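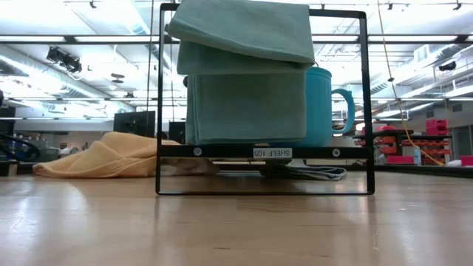

Barley tea at home: loose roasted grain or bags?
Started by toastedgrain, 2022-11-01

toastedgrain
OK, I have fallen hard for barley tea and I need people to talk to about it! My neighbor handed me a glass at a cookout and I went home and ordered a two-pound sack of roasted barley from Hedden the same night. I've been making a pitcher a day since.

My method right now is 34 grams of loose grain in a pot of water, bring it up to a boil, simmer 20 minutes, then let it sit with the heat off until I can stand to touch the pot. Strain, chill, drink the whole thing by dinner. It tastes like the crust of good bread. My kids say it tastes like cereal box, but they keep drinking it.

Questions for the regulars: does anybody roast their own? And is cold brewing worth it, or does it come out thin?

pitcherperson
Welcome!! Cold brew all the way for me. Two Seol bags in a pitcher before bed, pull them in the morning. It is lighter, sure, but it's so clean and a little sweet, and there's no pot to wash. I drink it out of a tall cup with breakfast and again at lunch.

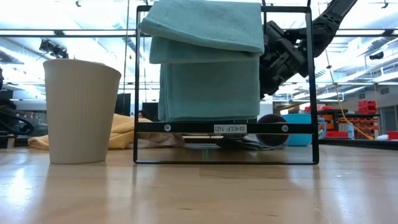 Tall ribbed cup on the left, and plenty of shine on that tabletop

mugwort_mike
Going to disagree with pitcherperson (again, hi). Bags in cold water give you maybe half of what the grain has in it. The dark, nutty part only comes out with heat. Try this: same barley, one batch boiled, one batch cold, drink them side by side at the same temperature. I did it with the Selley dark roast and my wife could tell which was which from across the kitchen by the smell.

Also 20 minutes is short for whole grain. I go 40 minutes at a bare simmer with the lid cracked.

pitcherperson
Mike, I have done the side by side! I liked the cold one better! We are allowed to like different tea.

And 40 minutes of simmering in August is a lot to ask of a person with no AC.

toastedgrain
Loving this already. I tried the longer simmer last night and wow, it's a different drink. Darker, and there's a coffee thing going on at the end. I also tried pouring it for everybody at the table with no explanation, and my brother-in-law asked for seconds before he asked what it was.
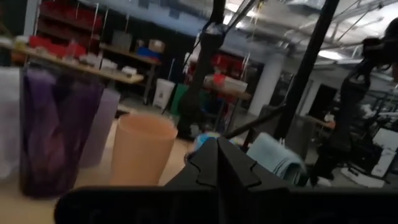
Laurier Ouellet
Home roaster checking in. Please roast your own at least once, the smell alone is worth the afternoon! Hulled barley, dry cast iron pan, medium heat, and keep it moving the entire time. It'll sit there doing nothing for ages and then start popping, and after that it goes fast. I pull mine when the grains are the color of a brown paper bag. Go darker if you want Mike's style.

Skip pearled barley. I ruined a batch of it last February, it scorched on the outside and stayed pale in the middle.

mugwort_mike
Disagree on the pearled. Works fine in the oven on a sheet pan if you stir it every few minutes. Agree on everything else.

ukulele_jen
Has anyone tried the Ukix blend, the one with corn in it? I picked up a box of 50 bags and I'm crazy about it. The corn rounds it off, kind of buttery. Good hot too, which I never see mentioned.

Laurier Ouellet
Corn and barley is great. I mix my own, mostly barley with a handful of roasted corn. Hot in a small glass after a heavy meal, can't beat it. 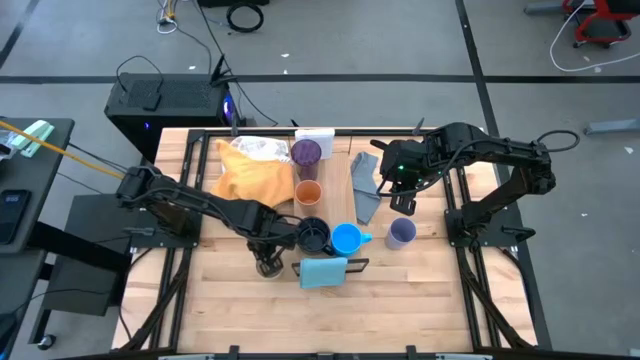

Small clear glass, gray cloth, butcher-block top

pitcherperson
Jen, yes to hot! Toastedgrain, one tip I wish I'd had early on: it doesn't keep. Two days in the fridge, three at most, then it goes sour and cloudy. Make smaller batches.

toastedgrain
It has never survived two days in this house, but noted. Hulled barley is on the list for this weekend. Laurier, do you rinse it first or does it go in the pan straight from the bag?

Laurier Ouellet
Rinse, then drain it really well and let it dry on a towel. Wet grain steams and you'll be stirring forever.

mugwort_mike
I never rinse.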